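Can machines do bench chores yet? (small parts, cables, packing)
Shop Automation > General

tasetti_bench
Starting a thread so this stops eating the gripper thread. We do returns and refurb on small electronics. 400 units in a slow week. Most of the labor is pick up, unplug, wipe, look at both faces, bag. I priced a fixed cell from Rurarex and it handles the bagging fine. Everything before the bagging is still people. Has anyone got two arms doing the earlier steps at a rate worth paying for?

Iveta Havlíček
Define rate. If a person takes 60 seconds per unit and the arms take four minutes but run overnight, you may still come out ahead. The number to watch is interventions per shift. One stop that needs a human at 2 a.m. wipes out the night.

grirkmont_dave
Iveta's math only holds if the stop is safe. Ours stopped with a part half out of the fixture and the next cycle started from a bad pose. Add a pose check before every regrasp.

Josphat Kimaro
Household side here. I've been testing towel folding and dish loading for a while. Towels are slow but tolerable if all the towels are the same size. Dish loading I would call a no. Wet glass defeats the depth sensing and the recovery behavior is to try the same thing again. For flat rigid objects I'm more positive than most people on this board.

Ilse Mühlbauer
Flat rigid objects with nothing attached, yes. Attach a cord and you have a different problem. The cord has its own stiffness, it pulls on the part when you rotate it, and it goes wherever it likes. Most published success rates are for bare parts.

tasetti_bench
Cords are most of what we see. Some customers send them back still plugged in.

Josphat Kimaro
Then test with the cord in. Two arms, one phone held between them on its long edge, white charging cable in the bottom and running down across the table:
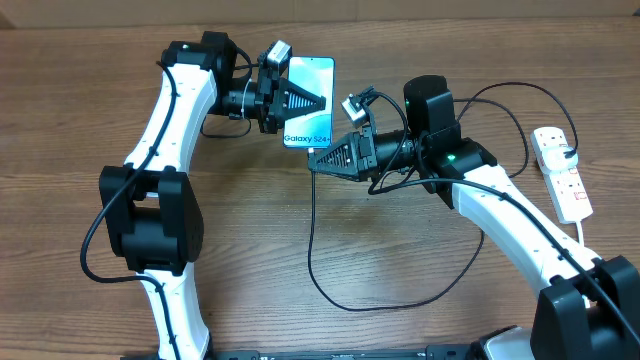

Kanini Mugo: Holding is the easy half. What I want to see is the unplug, with one gripper keeping the body still and the other pulling straight along the connector axis. Two or three degrees off and you are levering on the port. Without force feedback at the wrist I would not run it on customer hardware.

Josphat Kimaro
Agreed on the axis. I disagree that you need a wrist sensor. Motor current is noisy but good enough to detect a jam if you move slowly and cap the torque.

Ilse Mühlbauer
Good enough to detect a jam after you have bent something. Gear friction on cheap arms hides small loads. Log the current with no load at ten poses and look at the spread before you trust it.

grirkmont_dave
Also route your arm cables before you tune anything. I lost most of November to a wrist cable that dragged on the table and shifted the part on every third handoff. Looked like a policy problem. Was a zip tie problem.

Iveta Havlíček
Back to the original question. For $3,000 in arms you can learn a lot, but I would not put it in the production budget. Call it a test bench, keep people on the unplug step, and try the arms on presenting the part to a camera. Both faces, no contact with the port.

tasetti_bench
That split might work. Inspection is our slowest station anyway. Does anyone have a regrasp sequence for flipping front to back without setting the part down?

Kanini Mugo
Set it down. Use a soft V-block. In-air handoffs double your failure modes and save you a second or so.

Josphat Kimaro
V-block is fine for bare phones. With a cord hanging off it the block has to have a slot. I'll post a drawing once I've measured mine.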